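Small cartons for odd-shaped parts - flaps in or out while packing?

mullion_83
Packing small black parts with a round head, a thin stem and splayed prongs at the bottom. They go one at a time into Ronditz single-wall cartons. The prongs catch on the flaps on the way in and I lose time on every unit. Do you fold the flaps fully outward or tape them down to the sides?

kestrelbench
Outward, no tape. Crease each flap twice against the grain of the fold and it stays down. Tape pulls the liner off when you remove it, and then the closing tape has nothing to hold.

Uvska_dock
Disagree on the double crease. On recycled board it weakens the score line and the flap starts to tear at the corner. We had 239 cartons in one April lot and the double-creased ones were the ones that split. One crease is enough.

kestrelbench
Depends on the board. Amero cartons take two without trouble.

Uvska_dock
He said Ronditz.

mullion_83
Ronditz, yes. Flap edges are already rough on a few of them. Does that matter for closing?

pallet_jack_b
Not if the tape covers the seam by 2 inches each side. A ragged edge under the tape is fine. A torn corner is different - dust gets in. Also put a cover on the table. Bodnár sells a green one that scuffs quickly but the carton doesn't slide on it.

mullion_83
Already on a green cover. It wrinkles, otherwise no complaints. Going with one crease. Current setup:
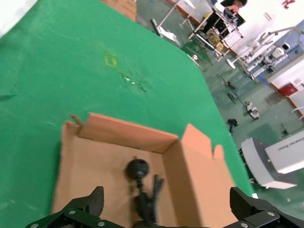 Which way up should a part with prongs sit in the carton?

Lay it on its side with paper fill around the stem, so the prongs don't carry the weight or press through the bottom.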